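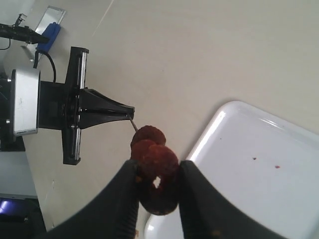

By Percy Rivadeneyra and Jhosep Bedoya
Project report, Robotics Laboratory II, Winitz Technical College
Submitted in April

Teaching a two-finger gripper to unload skewered food

1. Task

The cell is asked to take fried food off a metal skewer and put it on a tray. The skewer is held at one end by a fixed holder. The arm approaches from the free side, closes its two ridged fingers on the food, pulls along the skewer axis, and releases over the tray.

We chose this task because the object has no fixed shape. Pieces differ in size, the coating crumbles, and a cluster can turn on the skewer when touched. A scripted path with a fixed grip width worked on foam test pieces and failed on food.

2. Collecting demonstrations

We compared two ways of showing the task.

Hand guiding. One operator puts the arm in free-drive mode and moves it by the wrist. Joint positions are logged, and the gripper is opened and closed with a foot switch. The main problem is that the operator's hand gets into the wrist camera view, mostly during the approach. Those recordings can train a policy on joint data but are poor for a policy that uses images.

Remote control. The operator sits at the Fallby bench with a leader arm and watches the wrist camera feed. The follower arm copies the leader with a small delay. The view stays clear of hands. Depth is harder to judge, and both of us overshot the skewer tip often in the first sessions.

We recorded 746 demonstrations that passed review, from both methods combined. An episode was rejected if the food left the tray area, if the holder was pushed out of place, or if the operator stopped and restarted the motion. Crumbs on the tray were not grounds for rejection.

3. Grip force

Neither method gives the operator a sense of force. On the leader arm the trigger maps to finger position only. Percy closed slowly and stopped at first contact; Jhosep closed faster and tighter. The two styles showed up in the trained policy as hesitation near contact, with the fingers opening and closing by small amounts.

We limited motor current at the gripper and relabeled the closing action as a single command. The hesitation mostly went away. Pieces still broke when the pull direction was off the skewer axis, so we added a rule for operators: line up first, close second, and do not correct the angle while pulling.

4. Training

The policy takes the wrist image and joint state and outputs a short block of future joint targets. Batches were logged every 500 steps. We trained one model on hand-guided data, one on remote data, and one on both. The remote-only model was the most stable on approach. The mixed model released more cleanly over the tray, which we think comes from the slower hand-guided endings.

5. Problems left open

The holder sits close to the travel path of the left finger. With a short skewer there is little room, and the policy has no explicit model of the holder. We slowed the arm in this zone.

Reflections from the skewer and the tray rim change with the room lights. Sessions recorded after 5 p.m. look different from the rest and should be balanced in the next set.

Calibration drifted after the wrist camera bracket was removed for cleaning. Check it before every session and write the result in the Chisholm log.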